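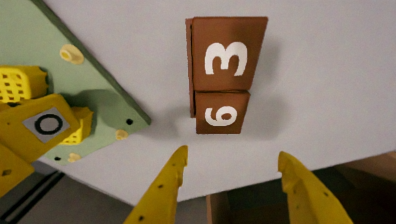 sim, camera looking down past the fingers, 3 stacked on the 6

Hi all,

Replying inline to Yuzuki, quick one, I have to be out of the shop by 15 past. Short version — gripper pads are the problem, not the motors. Sorry to everyone who bought new motors on my say so.

Yuzuki Uchida wrote:
> Shayne, I loaded your Bundum config on my end and the arm
> goes to the right place but closes crooked. One finger gets
> to the cube before the other and it gets shoved sideways.
> Is that the config or is that me? Also which cube are you
> going for first, the 3 or the 6? My script assumes 3 and
> Lachlan's assumes 6 and we are getting different numbers.
> And are you running the whole room or just the table? Mine
> crawls with the whole room loaded.

Config. Not you. I had the left finger offset at 64 and the right one still on whatever default came with the file. Set both to 64, save, restart the whole thing, reload alone doesn't pick it up. Cost me an evening in June finding that out.

Cube order: 3 first. Always. Lachlan please change yours, it's one line near the top. I know the 6 is turned on its side and the tag reader wants to call it a 9, so don't go by the number, go by position. Svatopluk has a fix for the reading part but it isn't merged and I haven't tried it.

Whole room, yes.

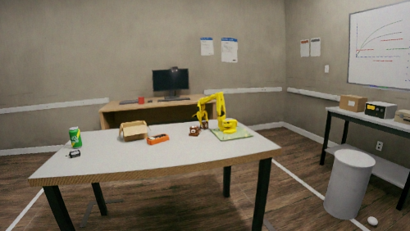 I keep the desk and the whiteboard and all the rest loaded so the lighting stays the same between runs. When I strip it down to the table the shadows change and then the camera results don't match anything I had before. If yours crawls, drop the render size first and leave the room alone. The can and the open box stay on the table too. They're well off to the side of the cubes and I want the clutter for later, once we get to picking the right thing out of a mess.

Run count so far: 204 tries with the old pads, 94 good grabs. Not great. Most of the misses were the finger tips closing too low. I've got a new pad shape drawn up, flatter at the tip, and Bláthnaid said she can print a set for the real arm on the shop printer if someone gets her the file. I will do that tonight. If I forget somebody poke me.

On the real one, still to do:

- base plate holes, two of mine don't line up with the bench, need to redrill
- cable strain relief, the zip tie thing is not a plan
- the marker on the arm has to be flat, mine has a bubble under it and the pose jumps arond when the light hits it
- spare power supply, does anyone have one they aren't using? Same plug as last time

Lachlan, you asked off list about the Zomcombe board vs the one we have now. Stay with what we have. I don't want to change the board and the pads in the same week, we'd never know which one did what.

Also please stop editing the shared offsets file without putting your name at the top. It had three diferent values in it this morning and I still don't know whose the last one was. No hard feelings, just put your name.

Key for the back room is on the hook again. Will send the pad file and the new config together later — don't start a long run before you have both.

Shayne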